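Ingredient Supply List, archived message
Thursday, March 19, 2020
Posted by the Maltex order desk

Subject: Re: Malt extract powder, lumps in the lower bags

Thanks for the questions. I have put the earlier message first and my answers after it.

> We took in 136 bags of the light malt extract powder for our biscuit
> line. The upper layers on each pallet are fine. In the bottom layer
> the powder has set into lumps that won't go through our sieve. Is it
> safe to use, and can we claim for it? We also buy the Samier fruit
> paste and would like to know if it can be stored in the same room.

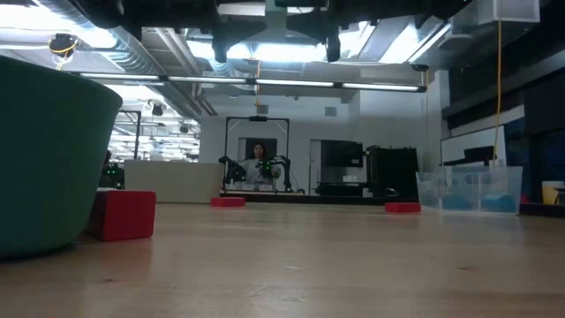

Reading time: 2 min

Lumping in malt extract powder comes from moisture, pressure or both. The powder pulls water out of the air very fast once a bag has a pinhole, and the bottom layer carries the weight of everything stacked on it. If the lumps break up under your thumb, the powder can be milled and used. If they are dark and glassy, it has taken up too much water and should not go into dry mix. You can still dissolve it for a syrup if the smell and taste are normal.

Please check the inner liners before you do anything else. Send us the lot number from the side seam and one sealed bag from the bottom layer. A claim has to reach us within 30 days of delivery, and we can't take back bags that have been opened and taped up again.

Our own stock from that lot came to 3,487 kg and we have had no other reports on it. It went out through the Mondosum warehouse, where pallets are not supposed to be stacked more than 2 high. We have asked them to confirm how yours were held. 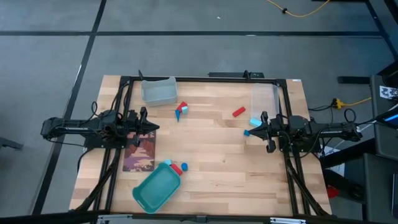 Sieve tests are the other thing I would ask you to run. Take your samples from the top, middle and bottom of the pallet and keep them in separate closed jars. Do the work on a clean, dry surface. A butcher-block top like the one in the photo is all right for sorting sealed jars and paperwork, but open powder should be handled over stainless steel or a tray. Write down the room humidity with each result.

On the fruit paste: yes, it can share a room with the powder if the pails stay closed and the room is kept cool and dry. Don't put the pails on top of the bags. Once a pail is open, move it to the cooler and use it within the week.

The Asfaw blend is packed in the same type of liner as the powder, so the same storage advice applies to it. We plan to change to a heavier liner for both in May. The product codes will stay the same.

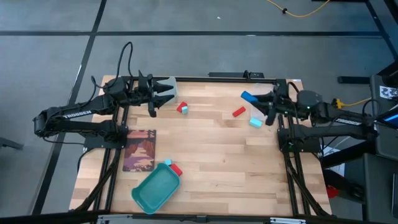
Two black arms, TROSSEN lettering on each, over the wood tabletop.

If you need replacement bags before the claim is settled, order them in the normal way and put the old lot number in the notes field. We will match the two up on our side.

Maltex order desk

Comments (3)

bakeryline4: We had the same thing last summer. Putting a slip sheet on the pallet and turning the stock over faster fixed most of it.

drymix: Does the heavier liner change the net weight per bag? Our scale is set up for the current one.

Maltex order desk: Net weight stays the same. The gross weight goes up slightly and will be on the new spec sheet.

Contact the list owner | Copyright Maltex | Back to top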